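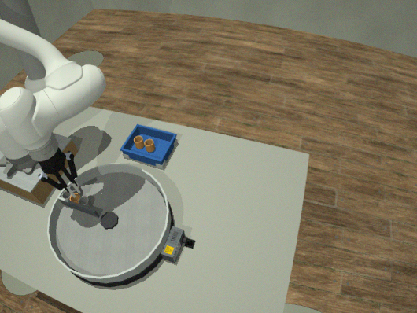
The Handby community workshop has begun its most ambitious shared build to date: an automated loader for a small benchtop centrifuge, intended for members who process soil and water samples at home. Before any metal is cut, the complete cell is being worked out in simulation. The model places a white arm beside a round basin, with a blue tray of tan cups within reach and a cup held in the gripper at the rack. Cletus Halvorsen, who leads the project, regards the software stage as a matter of economy. The group has a budget of $3665, most of it committed to a second-hand arm.

Members meet on Thursday evenings. Jiahui Du prepared the table and basin geometry from measurements taken in the workshop, while Wenjie Li wrote the motion program, known within the group as Gokine. Each revision is tested over 50 simulated runs, and the results are posted for all members to review.

Placement at the rack has received the closest attention. The slots leave little clearance, and an approach at a slight angle can tip a cup against the edge. The current program brings the fingers in vertically and pauses before release - a change that lengthened the cycle to about 20 seconds but was adopted without dissent.

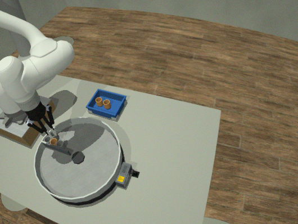
The gripper above the rack, with one cup in the middle slot and two in the tray.

Haiyan Lü has taken responsibility for the fingertips, which will be printed in the workshop with replaceable pads. She has drawn 18 variations so far and expects to print only the most promising. Junhao Ye is preparing the wiring plan and has asked that the emergency stop be fitted before the arm is first powered.

The group has also reviewed the arm's resting position. It must hold the open gripper well clear of the tray, so that a member can change the cups by hand without reaching beneath a moving joint.
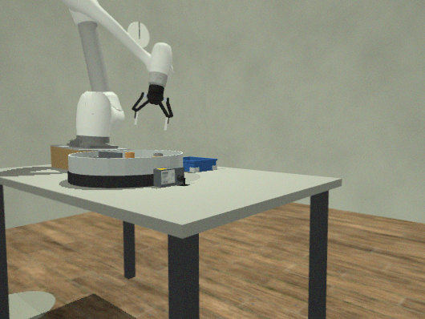 From model to bench

Assembly of the physical cell is scheduled to begin in February. The table will be built first, followed by the mounting plate and the arm. Members wishing to assist with wiring or printing should speak with Mr. Halvorsen at the workshop.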